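Home | Shop | Desk Care | Questions | Returns | Contact

Pens, Bins and Butcher-Block Desks: Frequently Asked Questions

We sell desk storage, and we get a lot of mail from people who have already bought too much of it. The answers below come from the Zukirar store desk. Some of them will talk you out of a purchase.

Do I need a pen organizer?

Probably not. If you own six or seven pens and you can find one when the phone rings, you are organized. The trouble starts when the pens share a surface with paper, mugs and a keyboard, and one rolls under something. A single open container fixes that. We carry desk systems with eleven compartments, and they sell well in August and come back to us in September.

What's wrong with compartments?

They assume you will keep owning the same things. A slot cut for a fat marker is a poor slot for a mechanical pencil, and the tiny square at the end collects staples forever. Dividers also make it harder to wipe the thing out. If you really do sort by type (illustrators do, some teachers do), buy dividers that lift out.

Clear, frosted or solid?

The usual claim is that clear bins keep you tidy because you can see what's in them. We have our doubts. Clear plastic shows every scratch and every ink smear, and within a month it looks worse than the mess did. Frosted plastic hides most of that and still lets enough color through that you can tell the purple thing from the black thing. Solid bins look best and get forgotten. For a desk, we would take frosted.

Should pens be stored upright or flat?

People have strong feelings about this and not much evidence. For ordinary ballpoints it makes no difference that we have ever been able to notice. Felt tips and double-ended markers are better off flat. Fountain pens are happier tip up. A cup takes less room on the desk. A low bin is harder to knock over. Pick the one that suits the space and ignore anyone who says it will double the life of your pens.

How do I sort through what I have?

Empty everything onto the desk. Have a sheet of scrap paper next to you and scribble with each pen as you pick it up. If it skips, give it one more try and then throw it out. Don't put it in a "maybe" pile, which is how you got here. Pens that write go on one side of the desk, and the container stays within reach so you can drop the keepers in as you go.
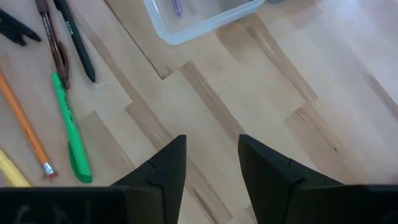

Do the scribbling before you shop for storage. One customer wrote that she had ordered three of our Ferano bins, tested her pens the same evening and filled less than one. We took the other two back, but she could have saved herself the postage.

Will a plastic bin scratch a wood desktop?

The plastic itself, no, or not so you'd see it. Grit under the plastic, yes. Lift the bin when you move it and wipe under it now and then. Stick-on felt pads work until they peel off and leave glue behind, and the glue is harder to deal with than a light scratch.

My desktop is made of narrow strips glued together. Is that lower quality?

Not by itself. Tops built up from strips are common and can be very good or very poor, and you can't tell which from a product photo. Color differences between strips are normal in wood. What you want to check are the joints. Run a fingernail across the ends where the strips meet. If it catches, the top was badly sanded or has moved with the seasons.

How do I get ink off it?

If the finish is sound, a damp cloth with a drop of dish soap, right away. If that fails, a little rubbing alcohol on a cotton swab, tested first underneath the desk where it won't show. Alcohol will dull or dissolve some finishes, so go slowly. If the wood is oiled or bare, the ink has likely gone in and you will be sanding. We stock the Dolan wood cleaner and we don't recommend it for ink. It is fine for dust and fingerprints.

The Wernano tray says it holds 68 pens. Does it?

It does if they are thin and you stack them. We got 31 in there with ordinary pens and could still reach the bottom layer. Treat capacity numbers on any desk product as the most flattering count the maker could manage.

Are pens that promise 2000 yards of writing worth it?

We can't say. We have never met a person who wrote a pen dry before losing it. If 1000 yards is cheaper, buy that one.

What about keeping everything in a drawer?

A drawer is good storage for spares and bad storage for what you use daily. Leave two pens out and put the rest away. If your drawer is deep, put a shallow bin in the front of it so small things don't slide to the back.

Can I return a bin I've used?

Yes, up to the end of the following month, if it's clean. Ink stains count as not clean. Please take your pens out first.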